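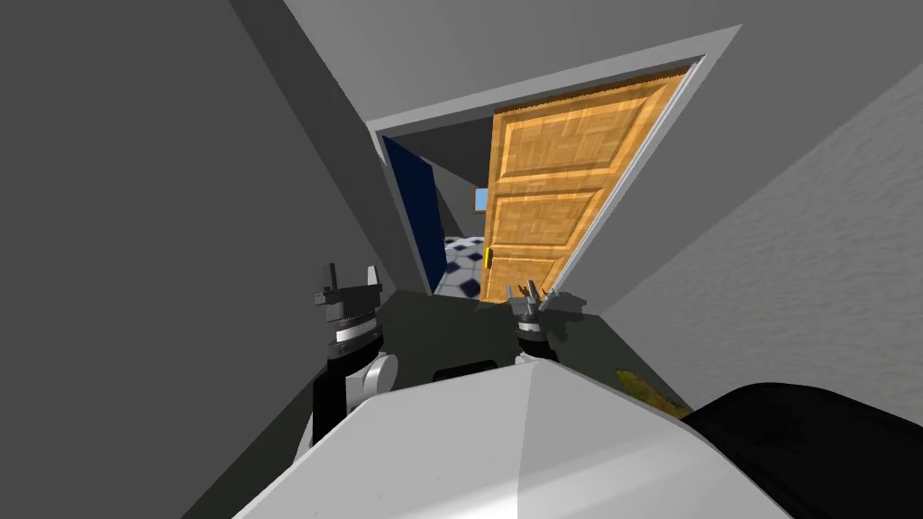

Slide 1. Narrow gray corridor, open doorway at the end.

Finding the Right Door: Signs and Directions in Older Buildings
Speaker notes, Evaristo Zamudio
February 5, 2022

Slide 1 (title)
Leave this up while people sit down. Say name, say I work on signs for Ledgate, say that Ulla Bråten did the interviews and will take questions on those at the end. Talk runs 20 minutes. Handouts are by the door and have the sign sizes on them, so there is no need to copy anything down.

Slide 2 (the building)
The Boltholm clinic was put up as offices and turned into a clinic later. It has been added to twice. Each addition got its own room numbers, and the old numbers were never changed. When we started there were two rooms called 18, one upstairs and one in the back wing. Staff knew which one you meant. Patients did not, and neither did delivery drivers.
Pause here. People usually have a story like this from their own building. Take one if someone offers, then move on.

Slide 3 (what people asked the front desk)
We had the desk write down every question about directions for the first two weeks of March. They logged 128. Most were for three places: the lab, the restrooms, and the way out. The way out surprised us. You come in through the front, you get called through a side door, and when you are finished you are let out into a different hallway from the one you came in by. The exit signs are there for a fire and they send you to the parking lot at the back.
Do not read the whole table. Point to the top rows.

Slide 4 (how the questions sounded)
Ulla's slide, but I am reading it. People hardly ever said "I'm lost." They said "Am I all right to go through here?" They had often found the right door and stopped in front of it. A closed door with only a number on it looks like a staff door. If the public is meant to go through, the sign has to say so in words.
The woman who walked back to the desk four times. Tell it short.

Slide 5 (where the signs were)
Old floor plan with the signs marked. Most were on long stretches of wall where there was room for them. Few were at the turns. At a turn you have to choose, and that is where you look up. We took down more signs than we put up. The manager at Boltholm was not happy with this on the first day and I would warn any client about it ahead of time.
If asked about cost: the new signs cost less than the paint. I don't have the breakdown with me.

Slide 6 (names instead of numbers)
We kept numbers for the staff side. For patients, each area has a name and the name goes on the appointment letter exactly as it is on the wall. This sounds obvious. The letter said Phlebotomy, the wall said Lab, and the desk said Blood Draw. Getting everybody to agree on Blood Draw took longer than making the signs.
The wings are now Ayaaba and Brurlow, after the two streets they face. Spell Ayaaba for the audience. One A, Y, then two A's, B, A. We tested it with visitors who had not seen the word before. They could match it on the wall even when they could not say it out loud, and matching was the job.

Slide 7 (lettering)
Big type, upper and lower case, dark on light. Height is on the handout. Arrows go on the side they point to. Straight ahead is an arrow pointing up, and a few people did take it to mean upstairs. We have not solved that. The stair signs now have a picture of stairs on them, and that helped some.

Slide 8 (what we got wrong)
Floor lines. We put down colored tape for a trial and people with walkers slowed down at the edges of it. Came up the same week.
Glossy sign faces opposite a window. Unreadable in the afternoon. Replaced with matte.
One sign hung on a door that is propped open all day, so it faced the wall.

Slide 9 (if you do this at your place)
Walk in from the street with an appointment letter and nothing else. Write down where you stop. Then ask someone who has never been inside to do the same walk, and don't help them. Do it once more from the exam room back to the car.

Slide 10 (questions)
Hand over to Ulla for anything on the interviews. If there is time left, go back to slide 5 and show the new plan. Remind people to hand in their badges at the desk on the way out.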